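Edeltraud Wendt has been finishing tables for most of her working life, and she does not think there is much mystery in it. She runs the surface shop at Thaler, a small furniture maker that sells mostly to private homes and rental apartments. She is 59. When I called to ask if I could talk with her about plain wooden tabletops, she said yes and then asked how long it could possibly take.

We ended up talking for most of an afternoon, first in the shop and then in the break room, which has a table of its own that she says she is ashamed of.

"It was a reject from a run we did for Pergate," she said. Pergate is a chain of furnished apartments, and for several years it was Thaler's largest customer. "The top was sanded through a patch that somebody had filled, and the filler went gray. They sent it back and we put it in here. I've looked at that gray spot every lunch for years."

Her own start was in a different trade. She trained as a bookbinder, worked at it for a short time, and took a job at Thaler because it was close to her apartment. They put her on a sander the first morning. She was slow, and the foreman at the time told her so.

"He was right. I kept stopping to feel it with my hand. He said the paper knows when it's done. I never agreed with that. The paper doesn't know anything."

She still checks by hand. She closes her eyes for it, which new people find funny until they try it. With your eyes open, she said, you look at the pattern and your hand stops paying attention.

I asked what she looks for when boards come in. She said color first, then the direction of the grain, then knots. The light woods are what customers want at the moment, and have been for a while. In her first years there it was all dark stain, and a dark stain forgives a lot. On a pale top every pencil mark and every glue smear will show once the finish goes on.

"People think the light ones are the easy ones because there's less on them. You put less on, so you see more. If I leave a scratch across the grain, it's there forever, and the customer finds it the first morning with the sun coming in."

She has a strong opinion about knots. Many buyers ask for none at all, and Thaler will supply that at a higher price. Wendt thinks they are paying more for less table. She picks the boards for her own projects from the stack the sales office doesn't want.

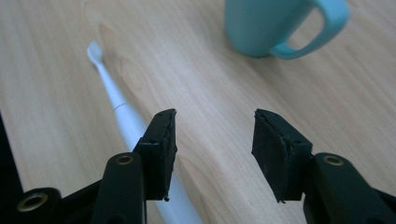 Grain is the part of the job she talks about most willingly. She can spend ten minutes turning a board end for end before she decides which way is up, and she says the decision matters more on a tabletop than anywhere else in a house, with the possible exception of a front door. A floor is cut up into strips and a cabinet door is small, but a table is one large area that people sit and stare at while somebody else is talking. What she likes best is a pattern that runs on the diagonal, upper left to lower right, with the honey-brown streaks and oval knots left in and one broad curved band going through the middle. Set a mug and a toothbrush down on a top like that and the band still carries on between them. "It gives your eye a road," she said. "Straight grain is fine. I've got nothing against it. But you look at it once and you've seen it."

Most of what she knows about finishes she learned by ruining things. Thaler used a clear gloss lacquer when she started, and she disliked it. It looked good on delivery day. After a year it had a ring under every cup, and the only repair was to take the whole top back to bare wood. The company moved to an oil, then to a matte product called Stirnex, which she has used ever since with one interruption.

The interruption was Stolent. It was cheaper and dried faster, and the office was keen on it. Wendt agreed to try it on one order.

"It went on beautifully. I'll say that for it. Then November came and the heat went on in all those apartments, and the phone started. It had gone yellow at the ends of the boards. Only the ends. It looked like tea."

How many tables came back? She didn't want to guess, so she went to the office and returned with a binder. The order had been for 325 tops, and 100 of them had been returned by spring. Her crew stripped and redid every one. They went back to Stirnex the same month, and the remaining cans of Stolent were used on shelving for the basement. The shelves are still down there. They are quite yellow.

I asked whether a matte surface was harder to keep clean than a shiny one. It's the question she hears most from customers, and she answered it at some length.

"A matte top wants to be wiped with a damp cloth and then a dry one. People do the first part. They leave it damp and walk off. Then they say the wood has gone rough. Well, the fibers have come up, so it has. You can take it down again with a very fine pad, going with the grain, and a little light pressure. Five minutes. But you have to go with the grain, and on a piece where the grain bends, you have to bend with it."

She doesn't like spray cleaners. She doesn't like felt pads cut from kits either, since the glue lets go and leaves a black square. Cork is better. She puts up with coasters but doesn't own any. For hot pans she uses a folded dish towel, and for candle wax she waits until it is hard and lifts it with the edge of an old plastic card. Toothpaste surprised me. She says it is a bad idea on a matte finish, although every household tip column recommends it for rings. It polishes the spot, and then you have a shiny patch where the ring used to be.

"Then they call me about the shiny patch."

Around 758 tops went through her shop last year — a normal year, she said, maybe a little under. Four people work there besides her. The sanding is done on a wide belt machine down to a fairly fine grit, and after that by hand. The hand work has been cut back twice to save time. Both times it was quietly put back. She keeps no written procedure for it. There is a piece of board on the wall, finished in steps from raw at one end to complete at the other, and new people are told to go and touch it when they aren't sure.

The light in the shop is another subject. It used to be warm tubes, and everything looked lovely under them. Now it is cooler and more even, and she asked for it to be that way. A pale top looks a bit washed-out in it. The salespeople complain when they bring customers through.

"I tell them to take the table outside if they want it to look nice. In here I want to see what's wrong with it."

She took me over to a top that had been finished the day before and asked me to find the fault. I looked for some time and could not. She put my hand on it near one corner and moved it slowly toward the middle, and there was a very slight dip, too shallow to see. It would be sanded again that afternoon. I asked if any customer would have noticed. She thought about it and said a child might, doing homework, with a pen going through the paper.

At home she has a table she made from two of the unwanted boards. They didn't match, and she didn't try to make them match. One is a little darker and has a knot close to the edge with a small crack in it, which she filled and then scraped flush. Her sister asked her if she was going to cover that end with a runner. The table has been used for meals, for taxes, for repotting plants, and for cutting out a winter coat, and there is a row of tiny holes from the tracing wheel.

"I could sand them out. It's half an hour's work. I've got the machine, I've got the paper. I just put the bread basket there."

Wendt plans to stay at Thaler for a few more years. She has been teaching the final hand sanding to a younger colleague, who already has a better touch than she does on edges, though he rushes the middle. The next large order is for round tops, which she isn't looking forward to. On a round top the ends of the boards come out all along the curve, and the ends drink up the finish and turn darker than the rest. You have to seal them first, wait, and then seal them again.

Before I left I asked her what someone should look at when buying a wooden table in a store. She said to crouch down until your eye is level with the top and look across it toward a window. Then run your palm over it, both directions. Then look underneath.

"If they sanded underneath at all, even badly, buy it," she said, and went back in to see about the corner.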